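How to Shorten the Sleeves on an Unlined Cotton Jacket

By Farhad Zarei
April 2019
144 shares | 3 comments

This method covers unlined jackets and overshirts in cotton or a cotton blend, with a plain hemmed sleeve end and no cuff. Jackets with a working placket need the sleeve taken up from the shoulder, a different and longer job. Allow an evening for the pair of sleeves if you have used a sewing machine before.

Tools and materials

Sewing machine with a straight stitch
Needle, size 16 for denim or canvas, smaller for shirt-weight cloth
Polyester thread, all-purpose, matched to the topstitching
Seam ripper
Clear ruler and tailor's chalk
Pins or clips
Iron and a damp pressing cloth

I use Tekance thread. Any all-purpose polyester will do, provided it is close in thickness to the thread already in the jacket. Buy one spool, as 100 yards is far more than two sleeve hems will use.

Step 1. Wash and press

Wash the jacket once at the temperature you intend to use from now on, and dry it the same way. Untreated cotton can lose a noticeable amount of length in the first wash, and a sleeve marked before washing will end up too short. Press the sleeves flat along the underarm seam.

Step 2. Find the new length

Put the jacket on over whatever you normally wear under it. Button it. Let both arms hang, then bend one elbow to a right angle and check again. The usual finished length for a casual jacket is at the wrist bone with the arm down. If the sleeve climbs more than an inch when the elbow bends, set the mark half an inch lower.

Have a second person place one pin at the wrist bone on each arm. Measure both arms separately. A difference of a quarter inch between left and right is common, and each sleeve should be marked to its own arm.

Step 3. Mark and unpick

Take the jacket off and lay it flat with the sleeves out to the sides. Measure from the existing hem edge up to the pin, write the figure down, and chalk a line at that distance all the way around the sleeve. This is the fold line. 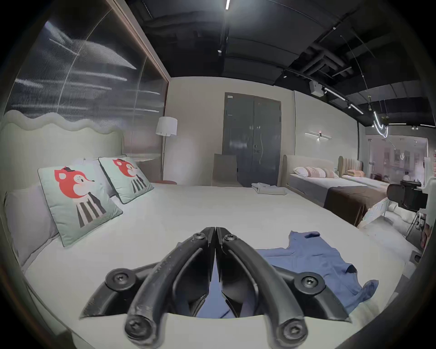
Sepehr Naseri wrote to say that he measures down from the shoulder seam instead, because factory hems are often crooked and any error carries over into the new one. He has a point on older jackets. Check yours by folding the sleeve in half lengthwise – if the hem edges do not meet evenly, measure from the shoulder seam and leave the hem out of it.

Unpick the old hem with the seam ripper. Cut every fourth or fifth stitch on one side, then pull the thread from the other. Brush away loose ends and press the old crease open with steam. On dark or heavily washed cloth the crease may stay visible as a pale line. It will be cut off or hidden inside the new hem in most cases, but check before going further.

Step 4. Cut

Add the hem allowance below the fold line. For a double-turned hem with a finished depth of 3/4 inch, the allowance is 1 1/4 inches: 1/2 inch for the first turn and 3/4 inch for the second. Chalk a second line at that distance and cut along it. Cut one sleeve at a time.

If the sleeve tapers sharply, the cut edge will be narrower than the part of the sleeve it has to fold up against. Open the underarm seam below the fold line and resew it so that it flares outward at the same angle as the sleeve above. Skipping this leaves small puckers around the hem that pressing will not remove.

Step 5. Turn and press

Turn the sleeve inside out. Fold the raw edge up 1/2 inch and press. Fold again on the chalk line and press. Pin at the underarm seam first, then opposite it, then fill in between. Where the seam makes a lump, trim the seam allowances inside the fold to half their width. On canvas, flatten the lump with a small hammer over scrap cloth.

Step 6. Stitch

Remove the extension table so the sleeve fits over the free arm. My machine is an old Homdale with a narrow arm, and it takes an adult sleeve without trouble. Set the stitch length to 3 mm for medium cloth or 3.5 mm for denim. Sew with the wrong side up, 1/16 inch from the inner fold, starting just behind the underarm seam. Slow down at the seam and turn the handwheel by hand if the needle hesitates. Overlap the start by four stitches and backstitch once.

Try the jacket on before pressing the second sleeve. Press both hems with the damp cloth, from the inside first.

Comments (3)

Kazemi
What about a jacket with a button tab near the wrist? Mine sits two inches above the hem.

Farhad Zarei
Take the tab off first and move it up by the amount you are removing. Check that the old stitch holes will be covered or cut away.

Gasta
Did two in heavy denim. The hammer works. Broke one needle at the seam before I read the part about the handwheel.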